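A two-armed packing cell at Bredadwood met its match in November, and the match was a pair of sneakers. The cell, assembled by Pruvost and run on Livex control software, halted 43 times in one run of 178 boxes. Most of the stops were logged as "grip uncertain," a feeling familiar to anyone who has dealt with laces.
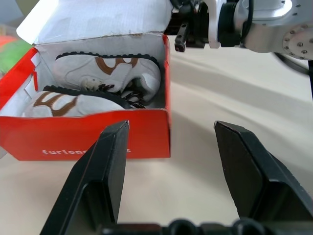
*One pair, heel to toe, with laces in the middle.*

According to Valentin Rey, who keeps the fault log, the fingers close on a lace and the software believes it has a shoe. The arm then lifts, feels a weight that makes no sense, and stops. That much is by design. Less welcome were 2 occasions when the second arm kept moving after the first had quit. There were no injuries, and one lid was bent.

Pruvost has since tied the two stop circuits together and lowered the arm speed. A Gralora customer order for 700 pairs will be packed by hand, at a pace the arms can only envy.
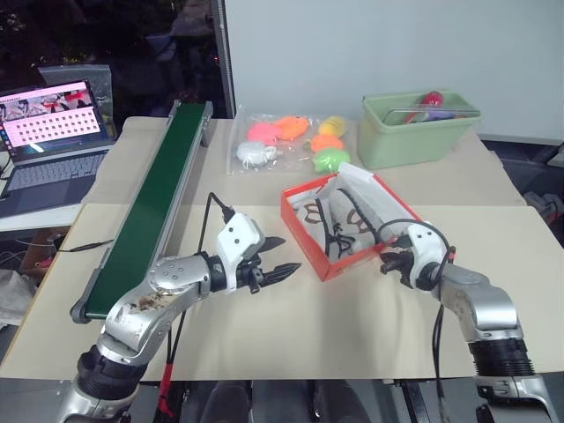
## Restart pending

Valentin Bouvier, the other Valentin on the project and the one who signs the safety sheet, wants a full shift without a stray movement before the cell goes back to work. Until then it runs at reduced speed, with a person at the stop button. The laces remain at large.
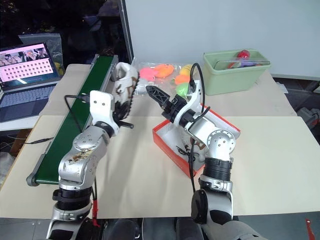
*Both arms over the table, with the red box under the right gripper.*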